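八月，晴，午后转阴。

早上七点五十到办公室。先看夜间批处理日志，Ursu组合在Sendari和Dollalgate两边都跑完了，没有中断。并行对账报告里仍有一条红色差异，科目为应收债券利息，金额899.00元，新系统高于旧系统。这一条已经挂了四个估值日，金额每天一样，一分不差。

昨天我把它归到“待查，疑似时差”，今天看来归错了。时差类的差异会随收盘时间和到账时间变动，第二天通常自行冲平。一笔每天不变的差额只能来自静态数据，或者来自起息点的一次性偏移。改了分类，状态改为“处理中”，责任人写我自己。

八点二十，按证券拆分应收利息。组合里的债券逐只相减，除一只外全部为零。剩下的这只是Flerkard发行的固定利率债，票面利率4%，每年付息2次，付息日定在二月和八月的最后一天。持仓面额4,045,500元，折合40,455张，每张面值100元。两边的面额一致，利率一致，付息频率一致，上一付息日也一致。剩下能出差异的只有计息基准。

Sendari的主数据里，计息基准字段是“30/360”，后面另有一个月末标志，值为“是”。Dollalgate的字段是“30E/360”，没有月末标志。迁移映射表把前者直接映射到后者，映射表备注栏空白。

手算一遍，记在这里，免得下次再翻规则。

年利息：4,045,500 × 4% = 161,820元。按360天折算，每天449.50元。两天正好899.00元。

所以差异是两个计息日。再看这两天从哪里来。起息日为二月最后一天，今年不是闰年，D1等于28。美式30/360在月末标志打开时，起息日如果是二月末日，D1改为30。30E/360只处理31日，遇到31改成30，二月末日不动，D1仍为28。于是同一个估值日，美式算出的天数比欧式少二。这个差从三月的第一天就存在：美式当天应计一天，欧式当天应计三天。之后两边每天各加一天，差额不再变化。

这也解释了为什么并行期一开始就有这条差异，而且金额不动。我们的并行从八月才开始，三月的跳点落在并行期之前，没有人看见。

九点整，调募集说明书。档案系统里有两份，一份是正式稿，一份是补充说明。正式稿的利息条款写的是“按每年360天、每月30天计算，每期利息等于年利息除以付息频率”，没有说月末如何处理。补充说明里有一段，起始日为二月最后一日的，视为该月第三十日。措辞清楚，对应美式规则加月末标志。结论：旧系统正确，新系统错误，错误原因在映射，计算引擎本身没有问题。

把条款原文粘到差异单里，附页码。以前有同事只写“见募集说明书”，审计来问的时候又要重新找一遍。

九点四十，打电话给Safta Mocanu，托管行那边。问他们对这只债用什么基准。她查了七八分钟回过来，托管侧应计利息与Sendari一致，到分。她顺带问我们为什么突然问这个，我说迁移对账。她说托管侧还有另外两家客户持有同一只债，其中一家去年也问过一样的问题。她没有说是哪家，我也没问。三方里两方一致，再加上条款原文，证据够了。

十点十分，写影响分析。Tien-fu Su要求每一条映射类差异都写影响分析，不管金额大小。模板四栏：单位净值、费用、业绩、披露。

单位净值。Ursu组合份额为1亿份。899元除以1亿，等于0.00000899元。净值公布到小数点后四位，最小刻度0.0001元。所以绝大部分日子里，舍入之后看不到差别，只有当未舍入净值恰好落在进位点下方0.00000899元以内时，新系统才会多进一位。假设第五位以后的尾数均匀分布，这种情况的概率是8.99%。

这个概率比我预想的高。金额除以总净值看起来微不足道，但是落到舍入边界上，每个月都会碰到一两次。净值差一个最小刻度，按1亿份算就是一万元的名义差额，放大到原来错误的十倍以上。当然这一万元并不存在于任何科目里，它只出现在当天按公布净值成交的申购和赎回上，实际影响取决于当天的成交份额。当日净申购为零的话，影响就是零。

为了验证，把三月以来的100个估值日在Dollalgate测试环境里重放一遍，与Sendari的正式净值逐日比较。期望次数8.99次，实际七次。七次全部为新系统高0.0001元，没有反向。方向对得上，次数也在合理范围内。七个日期列成附表。

正式净值一直由Sendari出，所以这七天对持有人没有影响。这句话写进分析，加下划线，Marlene Paquette那边看报告只看加下划线的句子。

费用。管理费年费率0.4%，以前一日净资产为基数，按365天逐日计提，每日舍入到分。多出的899元每天带来的管理费为899 × 0.4% ÷ 365，等于0.00985元，不到一分。舍入之后，要么多一分，要么不多。按尾数均匀分布推，98.5%的日子会多计一分。取重放区间的前100个自然日，数出来98天多一分，2天相同。累计多计0.98元。

这个数字没有任何重要性可言，但是它说明费用科目上那一串一分钱的差异不是独立问题。昨天我还在差异单里给那些一分钱单独开了一条，编号占了一个，今天合并到主差异下面，原编号注明“已并入”。

业绩。区间收益率的影响是三月第一天多出一次跳升，八月末付息时再跌回去。按月看，三月收益略高，八月收益略低，半年累计为零。归因报告里它会跑到“票息收入”那一项，八月那一次会变成负的残差。基准指数用的是指数公司自己的应计数据，不受影响，所以超额收益会被扭曲同样的幅度。幅度在归因报告的显示精度以下。

披露。无。

十一点半，继续推八月末付息当天的情况，因为离那天不远了，最好赶在前面修掉。

期末日为八月最后一天，D2为31。美式规则下，D1已改为30，D2为31时也改为30，天数180，应计利息80,910元。实收票息等于年利息除以2，也是80,910元。两者相等，付息时没有损益。

欧式规则下，D1为28，D2改为30，天数182，应计利息81,809元。实收80,910元，付息时要冲回899元，记入利息收入的借方。如果不修，Dollalgate在付息日会自动产生一笔负的利息收入，而且系统会把它标成“票息短收”，触发向托管行的追款流程。这个最麻烦，Safta那边收到追款通知会按流程立案，立案之后要双方签字才能撤。

再往后推半年。起息日八月最后一天，D1为31，两种规则都改成30。期末为二月最后一天，D2为28。美式规则里，D2要改成30的前提是D1也是二月末日，这里D1在八月，所以D2不改，天数178。欧式也是178。两边一致，差异归零，但是两边都比半年票息的180天少二。到付息日，两边都会补一笔899元的利息收入。

也就是说，全年合计，欧式是182加178，等于360，恰好配平，两次偏差一正一负。美式是180加178，等于358，上半段准确，下半段靠付息日补足。从全年总天数看，错误的那个基准反而更整齐。写到这里停下来重新核了两遍，没有算错。美式规则对二月末日的处理在起点和终点上不对称，这是规则本身的性质，条款既然这么写，就按这么算。

同时意味着Sendari每年二月末都会有一笔补计。翻了旧系统去年的流水，确实有，金额因当时持仓较小而不同，摘要写“票息调整”，经办人已经离职。当时有没有人追问过原因，流水里看不出来。

十二点一刻，午饭，食堂。鱼，饭，一碗冬瓜汤。下楼时外面开始起云。

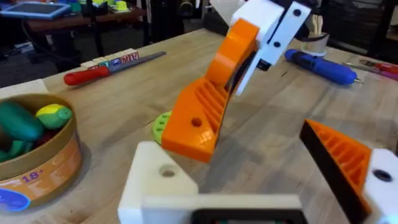

估值日恰逢派息日时，应计利息余额应取什么值？

取零。当日应收的票息全额从应收利息转入应收票息科目，待托管行确认到账后再转银行存款，下一计息期从次日开始累计。

上面这一条要写进新系统的操作手册。Sendari的做法是估值时点先转科目再计息，Dollalgate的默认顺序相反，先计息再转科目。两种顺序的最终余额一样，中间报表不一样。如果有人在批处理的两步之间取数，会看到同一笔票息在两个科目里各出现一次。已经请开发把取数权限锁到批处理结束之后。

一点二十，和Mitiku Yilma通话。他负责Dollalgate的实施。我把映射问题讲完，他承认映射表是从另一个项目拷过来的，那个项目里没有付息日落在二月末的债，所以没有暴露。他提出两个修法。

修法甲：在主数据里把这一只债的基准改成美式加月末标志，别的不动。改动小，今天就能上。

修法乙：改映射表，凡Sendari字段为“30/360”且月末标志为“是”的，一律映射到美式加月末；标志为“否”的，映射到美式不加月末；只有旧字段本身就是“30E/360”的才映射到欧式。改完后主数据全部重载，重放并行期。

我倾向乙。甲只解决已经看见的一只。问他映射表里还有多少只债走的是同一条规则，他导了清单过来，一共十几只，绝大部分付息日在月中，两种规则在月中没有差别。有三只付息日在三十日，其中一只期末会碰到三十一日的估值日。

对付息日在三十日的债，两种规则的差别如下。D1为30，D2为31时，美式把D2改成30，欧式也改成30，没有差别。D1小于30而D2为31时，美式不改D2，欧式改成30，差一天。所以付息日在月中的债，遇到估值日为三十一日，美式比欧式多一天，只差那一天，次日又恢复一致。

这个现象报告里应该能看到才对。去翻上个月的测试批次，七月末那天果然有一组小差异，方向是旧系统高，第二天消失。当时被归入“时差”，归类的人是我。今天第二次发现自己把同一类问题归错。两次归错的原因相同：看到差异自行冲平或者金额很小，就往时差里放。差异分类表里“时差”这一类的定义太宽，应当要求附上两边的时间戳才能选。记下，周会提。

乙方案定下来。Mitiku下午改映射，晚上重载，明早出重放结果。甲方案不做，以免同一只债被改两次，留下一条说不清来历的手工记录。

两点，Tien-fu Su过来看影响分析。他看得慢，逐行看。问题有三个。

其一，8.99%的推导假设尾数均匀，依据是什么。我说组合里债券和现金的价格变动每天都远大于0.0001元，尾数没有理由集中在某一段。他要求附一张尾数分布的直方图。做了，十个区间，最多的一格十三个，最少的一格七个，没有明显偏斜。附上。

其二，为什么重放只做100个估值日，不做到昨天。答：测试环境的行情数据只装到那一天，后面几天要另外申请。他说那就在报告里写明截止范围，不要让人以为是全部。改了。

其三，八月末如果来不及上线怎么办。我的方案是在付息日之前对Dollalgate手工挂一条抑制规则，屏蔽该债的“票息短收”触发，付息日后第二天撤掉。他不喜欢抑制规则，理由是从来没见过按时撤掉的抑制规则。最后同意写成备选，加失效时间，由系统自动撤。

他临走问了一句这只债我们为什么还拿着。我说久期需要，组合里这一段到期日的品种不多。他嗯了一声。投资决策不归我们两个管。

三点十分，处理另外一件事，摊余成本。Ursu里有一小部分按持有至到期处理，Flerkard这只有一部分在里面。买入时点在两个付息日之间，付出的全价里包含应计利息，这部分不进成本，进应收利息，等第一次付息时冲掉。如果买入时的应计利息按托管结算单录入，而后续每日计提按系统规则计算，两者基准不一致就会在第一次付息时留下一个尾巴。

查了买入记录。结算单上的应计利息按美式计算，Sendari与其一致。Dollalgate的迁移把期初应收利息当作余额直接装入，然后在第一次估值时按自己的规则重算并覆盖。覆盖产生的差额被记进了利息收入，借贷方是平的，所以试算平衡查不出来。

这给了我一条额外的检查：迁移日当天的利息收入不应当包含任何重算差额。写了一条查询，迁移日利息收入减去单日正常计提，逐只列出不为零的。结果只有这一只，金额899.00元。和预期一致，也说明没有别的品种藏着同样的问题，至少在应计利息这一层没有。

有效利率那边重算了一次。实际利率由现金流和买入净价决定，票息现金流按条款固定，与每日计提基准无关，所以两边的实际利率相同，到小数点后六位。摊销额的差异为零。这一栏可以关闭。

四点，Smaranda Văduva来邮件。她是审计那边的，问中期审阅时新旧系统的切换是否会有未解决差异。她要的是差异单清单、每条的分类依据、以及超过阈值的处理记录。阈值是净资产的万分之一，899元远在阈值以下，按她的要求可以不报。

我还是放进去了。原因写在回信里：金额低于阈值，但是错误性质为系统性，影响范围由持仓面额决定，而持仓面额会变。如果下个月投资经理加仓到十倍，差额就变成8,990元，错误还是同一个错误。阈值按金额设，适合偶发差错，对映射错误只能看到当前的快照。

她回得很快，说同意，另外要一份映射表修改前后的对照，带修改人和时间。转给Mitiku，他说晚上重载后一起导出。

四点半，回头补一段给Marlene Paquette的说明。她代表计划受托人，收的是一页纸的月度摘要，读者里有一部分不做会计。试了三稿。

第一稿写了计息基准的定义，太长。第二稿去掉定义，只写“利息计算规则在新系统中设置有误”，太含糊，她上次就为类似的句子打过电话来。第三稿如下：

“新系统对一只债券的利息多算了两天，金额899元。正式净值由旧系统计算，未受影响。原因为数据迁移时规则对应错误，已确定修正方案，修正结果将在正式切换前完成核对。”

发给Tien-fu Su看，他把“已确定修正方案”改成“修正方案已批准”，说前者听起来像还在讨论。他批准时间填的是今天两点五十。

五点，雨没下来，云一直压着。整理今天留下的待办：

一，明早看重放结果。验收标准：Flerkard这只债在每一个估值日两边应收利息差额为零；七个净值不一致的日期全部恢复一致；费用科目一分钱差异消失；七月末那组月末差异消失。四项都过才关单。

二，如果净值七个日期恢复六个，还剩一个，不要想当然归为舍入。舍入顺序本身也是一条规则，两边是先汇总后舍入还是先舍入后汇总，应当查清楚。

三，差异分类表的“时差”定义，加时间戳要求。

四，闰年的处理没有测。闰年二月末日是29，美式同样改成30，欧式不动，差一天，对应449.50元。让Mitiku在测试集里加一条，不用等到真的闰年。

五，二月末那笔补计，在新系统里摘要不要再写“票息调整”。写明“计息天数178，票息天数180，补计两日”。以后的人查流水，看摘要就能明白，不用像今天这样反推。

六，问Safta，托管侧二月末付息时是否也有同样的补计，金额是否在付息日当天体现。按条款应该有。今天电话里忘了问。

六点十分，私事一件。自己账户里那只短债基金的季度报告到了，翻到应收利息附注，看了五分钟，附注只给总额，没有按券种拆分，什么也推不出来。每月定投不变，股债比例偏离目标不到一个百分点，没到再平衡的线，不动。费率表和去年相同。文件存进账户文件夹，纸质件没有必要留。

六点四十，Mitiku发消息，映射表已改，重载排在晚上十点，预计凌晨跑完。他问要不要连闰年那条一起放进今晚的批次。我回不要，今晚只改一处，明天对完再加。

关机前把差异单又看了一遍，把“疑似时差”那四个字保留在历史记录里，没有删。下班。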